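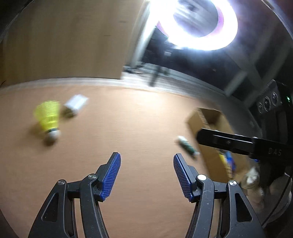
Okay, stayed up way too late for the Trondska regional qualifier and I have thoughts. Long thread, grab a coffee.

First off, Anwood making it out of the lower bracket. I had them going home in the first round! My whole bracket is cooked and I'm not even mad about it.

For anyone who skipped the group stage: they dropped their opener to Bodnár in 24 minutes and looked lost. Supports pairing up in the wrong lane, no vision past the river, carry farming the one corner of the map everybody knew he'd be in. Grim viewing.

Then Mio Hamada moves from mid to the four position and it's a different team. I don't know whose call that was but they deserve a raise.

Her roams in game two against Flolow were so good. She shows top, everyone backs off, and she's already through the portal to bot before the wave crashes. Three kills before ten minutes and Flolow's offlaner had to jungle for the rest of the game (poor bloke).

Game three is the one you should go back and watch though. Flolow were 3,000 gold up with Roshan on the way and they got greedy. Chased one support up the high ground with no buyback on their mid. One smoke, one good stun, lead gone.

I rewound that fight so many times my housemate asked if the stream was broken.

Casters were calling it a throw and I reckon that's a bit harsh on Anwood. They'd had a ward on that ramp for ages. They were waiting for it.

Now the grand final. Bodnár in five, and the better team won, no complaints. But game four! Anwood's carry sitting on 1,828 gold, 300 short of buyback, and the ancient on a sliver of health. And they held! I yelled. The dog left the room.

Game five was over at the draft, sorry. You can't hand Bodnár their comfort opener twice in one series and then pick a greedy late game lineup into it. Ban it, it was right there.

Small whinge: 45 minute breaks between maps. It was past 3 am here for the decider and I've got work. Oceanic viewers are used to it but come on, organisers.

Also the observer missed two first bloods. Two! We got a lovely close look at a creep wave instead.

Anyway, Bodnár go through as first seed and Anwood get the play-in spot in February. If Mio stays at four I'd back them to beat at least one of the big orgs there. If she gets shuffled back to mid I'm taking that back.

Flolow fans, my replies are open, be nice. I think you're one calm shotcaller away from being really good.

Will do a proper draft breakdown of game four on the weekend if my boss favours me with an early finish. Off to bed!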